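Chapter 14
Buying a Pair of Hands

Shares 16 | Comments 2

Every salesperson who has ever sold a robot has, at some point, asked the buyer to imagine never folding another towel. It's a good opener. Most people own towels, few people enjoy them, and the picture of a shiny machine dealing with the pile while you read the paper is hard to shake once it's in your head. The trouble starts on the second page of the quote, where the word "optional" begins to turn up.

Earlier chapters dealt with machines that are bought to do one job for their whole lives: the palletizer, the labeller, the bolted-down arm that puts lids on paint. You judge those by asking whether the lids go on. A general-purpose humanoid is a harder thing to shop for, because the seller will tell you it can do anything, and you'll have to decide which anything you meant.

We'll follow one purchase through the chapter. Lomwood is a mid-sized laundry and linen service, and it went looking for a machine to help at the sorting end, where the work is dull and the staff don't stay. Its operations manager, Úna Ní Mhurchú, had a short list of two. Fenden offered a full humanoid with hands, a year of support and a training kit called Aerts. Wostell offered a pair of arms on a post, for a good deal less, along with a brochure that used the word "journey" 14 times. She counted, which tells you something about how long the sales meeting was.

Both quotes left out the same things. Neither gave a price for replacement fingertips. Neither said how long a battery would last with the arms held up, though both were generous about how long it would last standing still. Fenden's manual ran to 800 pages and covered the colour of the status lights in loving detail — the section on soft goods was a page and a half, much of it a warning about drawstrings.

Fabric is a fair test for exactly this reason. A box stays box-shaped when you pick it up. A towel has no such manners, and a hand that copes well with boxes may have no idea where the edge of a towel has gone.
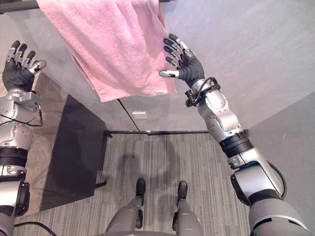
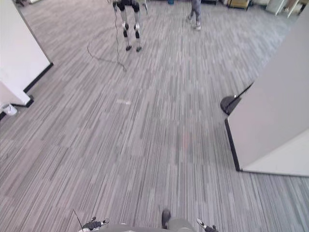
Humanoid hardware, with pink terry cloth on the rail and grey carpet tile underfoot. 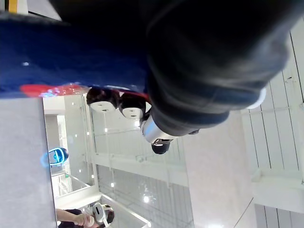
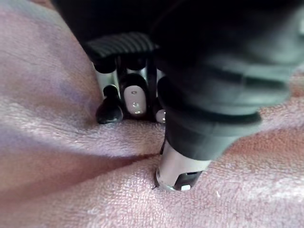 Lomwood's first mistake was to ask for a demonstration before it had written down what it wanted demonstrated. This is very common, and sellers don't discourage it. You arrive, there's coffee, the robot waves, and by the time you remember your question about hems it's half past four and somebody is looking for your coat.

Sem Goossens, who was brought in to help with the buying, sent everyone back to their desks to write a one-page task sheet. It had to say what the robot would pick up, where from, where it would put it and what counted as a failure. The first draft came back with "handle linen" as the whole of the task. The second draft was better, and included the line "bath sheets, damp, in a heap," which caused both suppliers to go quiet for about a week.

A task sheet is the cheapest tool in this chapter and the one you'll use most. Keep it to a page. Use your own goods, in the state they really reach you, and leave the word "seamless" to the people who are paid to say it.

In Section 14.1 we take the two quotes apart line by line and work out what each would cost to run. Section 14.2 looks at hands, grippers and the price of fingertips. Section 14.3 covers support contracts, including the clause under which Lomwood was to "provide a reasonable quantity of towels."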